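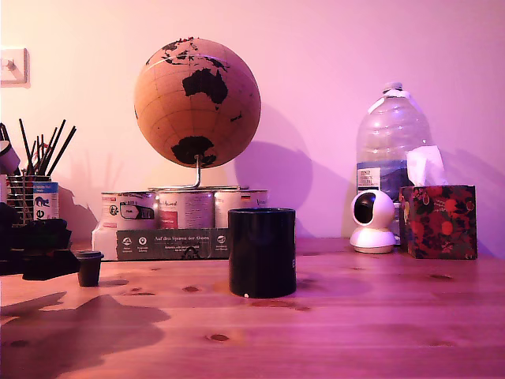
The Miltby office of Okafor, a software company with a staff of 4, has spent the spring on one narrow problem: what a robot arm should do when the camera picture it relies on is already out of date.

Its planner, Firnila, takes in camera frames, builds a rough map of whatever is on the table and works out a path for the arm. The slow part is the map. In February a full update took 400 milliseconds, long enough for a fast arm to travel well past the point where the software believed it to be. 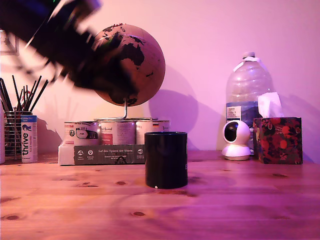 By Dalia Lepik
Staff writer

A moving arm gives the software two problems. It hides part of the table, and it smears. A dark blur across a cork globe can look like one large object, and early versions of Firnila stored it that way. The next plan would then steer around a thing that did not exist.

The current version starts from the joint readings. It works out which pixels the arm should cover during the exposure, adds a margin for blur and leaves those pixels out of the update. Objects behind the arm keep their last known position until they come back into view. Glossy mugs and clear plastic bottles are handled separately, with a wider safety margin, as their depth readings are poor.

The update now takes 339 milliseconds. Most of the gain came from skipping the masked pixels. The team had hoped for more, and is rewriting the part of the code that merges new frames into the map.

Fasgate, which sells small arms to packaging plants, has been testing the planner on 2 machines. It wants a log that shows why a path was rejected. Okafor plans to ship one with the next release, due 11th June.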